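Ticket 134: Dekum rejects bed-packing takes at "start pose", Ashworth apartment set
Opened 15/12/2018 by Yesenia Trujillo. Priority: normal. Component: Dekum checker / handheld collection rules

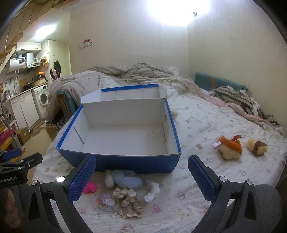
Hi all! First, the good news: the two-gripper packing takes from Ashworth are lovely to watch, and the new operators are moving far more smoothly than we did when we started. The less good news is that Dekum is throwing a lot of them out before anyone gets to label them. The message is always the same:

START_POSE_FAIL: jaws not held open before first approach

I've read the rule sheet three times and I think the operators are following it. The task is the usual one, soft toys and small items from the bed into the open box. Both grippers calibrated in the morning, tracking looks healthy, clocks agree. I re-ran the check 5 times on one take to see if it was a fluke and got the same failure every time, which at least makes it a nice steady bug to chase.

What I've tried so far:
Restarted the checker.
Re-exported the take from the raw recording.
Recalibrated the jaw width on both grippers.
Swapped left and right in the config, in case the hands were crossed. They weren't, and I've put it back.

No change from any of it. Can someone from the tools side have a look?

Boris Beneš commented

Thanks, Yesenia, this is a great report. Can you attach the jaw width trace for one failing take? I want the whole thing from the start of recording to the first close, both hands. Also let me know which version of the rule sheet is on the wall at Ashworth. The footer has a letter on it.

Yesenia Trujillo commented

Trace attached. Rule sheet is revision C. It's laminated and it has coffee on it, but the C is readable.

Boris Beneš commented

Found part one, and I'm pretty happy about it.

Revision C says to hold the jaws fully open for 900 ms before the first approach. Revision D says 1000 ms. Dekum was moved to the D value when D was approved, and your operators are still on C. Your traces sit between the two numbers almost perfectly – they are really consistent people! In the take you sent, the right hand is open and steady for long enough to pass C and comes up a hair short of D.

So the checker is doing what D tells it, and the operators are doing what C tells them. I'd call that a release problem and leave the code alone.

I've emailed you revision D. Please take C down when you put it up. If both are hanging there, people will read the one they're used to.

Jamie Pearce commented

Hi, I train the operators at Ashworth, so I'd like to stick my oar in. I don't mind the longer hold at all, but could the sheet please say what "fully open" means? C and D both say "jaws fully open and clearly visible." Some of my group squeeze the trigger a touch while they settle their wrists and the fingertips drift in. They'd swear the jaws were open, and on the video I would agree with them.

Second thing. With two grippers in play, does the rule apply to both hands or just to the one that moves first? In our setup the second one often waits off at the side with only part of it in view. I've been telling people it can wait there as long as it isn't touching anything. If that's wrong I'd love to know before January, when the next group starts.

Boris Beneš commented

Both good questions, and the sheet answers neither. Here is how Dekum treats them today:

Fully open is taken from the calibration file. The widest reading you recorded that morning is the reference, and anything inside a small tolerance of it counts. If someone calibrates with a lazy squeeze, the reference is off for the rest of the day, so please have a second person watch the calibration.

Both hands are checked for jaw width. Only the leading hand is checked for visibility. A gripper waiting at the side is fine. The picture on this ticket would pass the visibility part with no trouble: the two jaws in the foreground are spread wide and both finger pads are in view.

I'll ask Cyril whether that's what the rule was meant to say. He wrote it.

Cyril Tindall commented

It is what I meant, and I should have written it down. The reason for the hold is that the people training on this data need a clean beginning, with the hand at rest, the tool open and the objects untouched. Short holds get mixed up with the tail end of someone getting comfortable. We went from 900 to 1000 because the lower value let through a few takes where the reach had already begun.

I'm happy with Boris's reading on the second hand. For a two-handed take I'd add that the waiting gripper must be open too, even if the camera on the other hand can't see it. The width sensor will tell us.

Suggested wording for revision E:

4.1 Before the first approach, hold both grippers fully open (at the width recorded in today's calibration) and still for at least 1000 ms.
4.2 Both fingertips of the leading gripper must be visible during the hold. The other gripper may be partly or wholly out of view.
4.3 Neither gripper may touch an object, the container or the bedding during the hold.

Please pick at it.

Evie Fothergill commented

Picking at it, with pleasure :)

4.3 is going to hurt on beds. Fabric rises up in folds, and a finger pad can look as if it's resting on the sheet when it's well above it. From the wrist view you often can't tell. Reviewers will reject good takes. Could we say "may press on" where it now says "touch"? We could also keep "touch" for objects and the container and leave the bedding out.

While we're in section 4, can I bring up 4.5, the one that says the container must be empty? I review these and I've had two arguments about it already. Take the picture at the top: the big box is open with the lid folded back, and inside there's one tiny dark speck and nothing else. To me that's empty. A very careful colleague failed a take for something that size. I can't tell from a picture what it is and I don't think it matters, because no operator is going to be asked to pick it up.

And can we have a line about fingers? A person's fingers at the bottom corner of the view are normal with handheld tools. I'd like it in print that they don't fail a take unless they cover an object in the task list.

Cyril Tindall commented

Agreed on all three. Bedding comes out of 4.3. New text:

4.3 Neither gripper may touch an object or the container during the hold.
4.5 The container must hold no item from the task list and nothing large enough to be grasped. Specks and lint are allowed.
4.6 The operator's hands, legs and clothing may appear, provided they hide no task object during the hold.

Evie, for 4.6 I do mean the operator's body. A gripper finger hiding part of an object is a different matter, and with wide jaws it happens all the time. I'd allow it if some of the object can still be seen.

Evie Fothergill commented

Yes please, put that in as 4.7. We have a shiny pink thing half behind a finger in this very picture and I'd be sorry to lose a take over it.

Jamie Pearce commented

This is so much better to teach from! I tried the draft on my group today with the old sheet turned to the wall. We count "one thousand one" under our breath with the jaws open and then go. Everybody had it within a couple of tries, and they like having something definite to do at the start, it settles the hands.

One small request from them: can the gripper beep when the hold is long enough?

Boris Beneš commented

The Irkon firmware has a buzzer call, so it's possible. I've opened a separate ticket, because I don't want the beep holding up the sheet. Counting aloud is fine, by the way. Audio is stripped on export.

Yesenia Trujillo commented

Revision D is up and C is down. Ran a short set this afternoon with the longer hold and Dekum accepted every take. Thank you!!

What should I do with the ones already rejected? I hate the idea of throwing away good packing work over a tenth of a second.

Boris Beneš commented

Please don't throw them away, and please don't pad or trim them to get them through either – an edited hold is worse than a short one. The rules have a path for this:

Check the date of the take against the date your site received the newer sheet.
If it was recorded under the older revision, set rule_rev to C in the session file.
Run Dekum again. It will use the limits for that revision and stamp the letter on the take.
Leave the raw recording as it is.

Whoever trains on the data can then decide whether to include C takes. Asness has said they want both, kept in separate folders.

Yesenia Trujillo commented

Tried it on the first take I complained about, with rule_rev set to C. Passed. Running the rest overnight.

Boris Beneš commented

Lovely. On our side, Dekum will now print the revision it is checking against and the measured hold next to the required one. The new message looks like this:

START_POSE_FAIL (rev D): hold 900 ms, required 1000 ms, right gripper

With that line on the screen you would have spotted the problem yourself in a minute, so thank you for pushing on it.

Cyril Tindall commented

Revision E is approved with 4.1 through 4.7 as above. Two things for every site lead:

Reply to the release email with the letter printed on the sheet you have put up. The checker will not be switched for your site until that reply is in.
Recycle the older sheets, including the copies in the gripper cases.

Evie has offered to write a page of passing and failing start poses to go with it.

Evie Fothergill commented

Started already! If you have borderline ones, send me the take number and what you would have ruled. Beds and sofas most of all, I have plenty of tables.

Yesenia Trujillo commented

Overnight run finished. All the C takes went through except two, and both of those are real failures – the left jaws were half closed during the hold. Marked as rejected with a note. E is on the wall at Ashworth and there was a C in one of the gripper cases, so good call, Cyril.

Status changed: Resolved
Linked: buzzer request (Irkon), start pose page (Evie Fothergill)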